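Skolteo Community Help > Home & Garden > Fridges and Freezers

Chest freezer frosting up every few weeks

Posted by Niloufar Safavi in January
151 views

We have a 153 litre chest freezer in the garage, bought second-hand. It ran fine through winter and spring, but now I'm getting thick frost along the top rim and down one side within a few weeks of defrosting. The back corner is the worst. Everything in it is still frozen solid.

The garage gets hot in the afternoon and the freezer stands against the western wall. I've cleaned the seal with warm soapy water. It looks all right to me apart from one bit near the hinge that seems flatter than the rest. Do I need a new seal, or is the whole thing on its way out? I don't want to spend a lot on it. I've also got a fair bit of meat and fish in there, so I'd like to know how to defrost it without losing the lot.

Ehsan Tabrizi

Sounds like the seal. Chuck it and get an upright, they're much easier to find things in.

Funmilayo Babalola

I wouldn't chuck it yet. Frost is moisture from the air, so if it builds up in one place that's usually where the air is getting in. Shut the lid on a strip of paper and pull. Do this every hand-width around the rim. If it slides out easily near the hinge, that's your leak.

A flattened seal can often be brought back. Warm it with a hair dryer on low, keep the dryer moving, and ease the rubber outwards with your fingers. Then close the lid and put something heavy on that corner overnight. Mine was an old Jadonano and it lasted another 2 summers after I did this. If it's split, you'll need a new one. Have the model number ready, as the seals are sold by model.

Also check that the freezer is level and that nothing is stacked high enough to touch the lid. And leave a gap behind it for the heat to get away – a hand's width at least, more on a western wall.

For the defrost, do it first thing in the morning. Run the stock down beforehand if you can, then pack what's left tightly into eskies with frozen bottles and wrap a doona around them. Turn the freezer off at the wall, pull the drain plug and stand trays of hot water inside with the lid shut. Swap the water as it cools. Don't go at the ice with a knife or a screwdriver, you can put a hole in the lining and then it really is finished. Dry it completely before turning it back on and let it get cold before reloading.

Fish is the thing I'd be fussiest about. Wrap whole ones tightly with the air pressed out, label them with the month, and keep them away from the rim where the frost forms. Anything that has thawed and warmed up during the job should be thrown out.

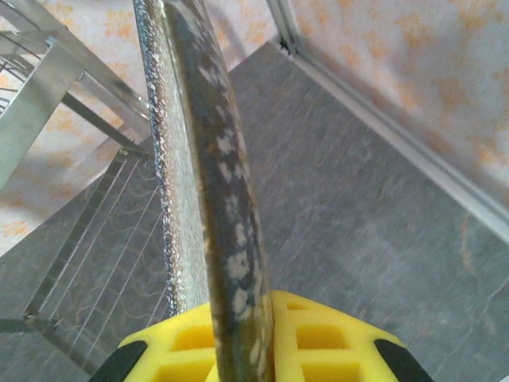 Niloufar Safavi

Thanks Funmilayo, the paper slid straight out at the hinge corner and held everywhere else. I'll try the hair dryer tonight and move the freezer out from the wall before I do the defrost.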